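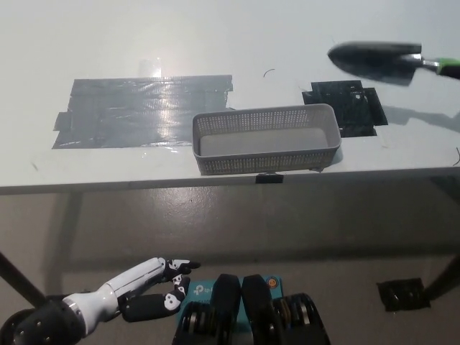
The table, with basket and trowel.

Renato Jara had inherited the garden shop from his uncle in October, along with 75 bags of gravel, a lease with Plattner, and a white table covered in tape.

"Take it off," said Carla Masri, who kept the books and had opinions about the rest.

"I tried. My thumbnail came off first."

The gray patch was the large one. It had been laid down in strips by someone who owned a great deal of duct tape and no scissors, and under the overhead light it shone like a wet road. The black patch was smaller and sat back behind the basket, minding its business.

"What's under it?" Carla asked.

"Table, I'd think."

"You'd think."

His uncle Manolis had put everything he couldn't bear to throw away somewhere, and no one had found the somewhere. There was a ring that should have been in the bank box. There was supposed to be a letter. Carla had gone through four filing cabinets and found seed catalogs in all of them, and in the last one a sandwich bag of foreign coins and a warranty for a Skerkham lawn edger.

Renato moved the gray basket an inch to the left. It was empty. He had meant it for bulbs, then for receipts, then for customers to put their keys in while they looked for their wallets, and it had turned down every job so far.

"You could use the trowel," Carla said.

He looked at the trowel. It had a green handle and was priced at eleven dollars, and he had been hoping to sell it.

"That's stock."

"It's been stock since I had bangs."

He picked it up and worked the rounded tip under a ragged end of the gray tape. The tape let go of the table by the width of a pencil and then changed its mind. Renato leaned on the handle. Carla leaned on Renato.

The strip came up all at once, with a noise like a dog being sick. They both bent down to look.

Under it was more tape.

"Silver," Carla said. "He must have been saving the gray for best."

Renato set the trowel in the basket, where it didn't fit, and went to put the kettle on.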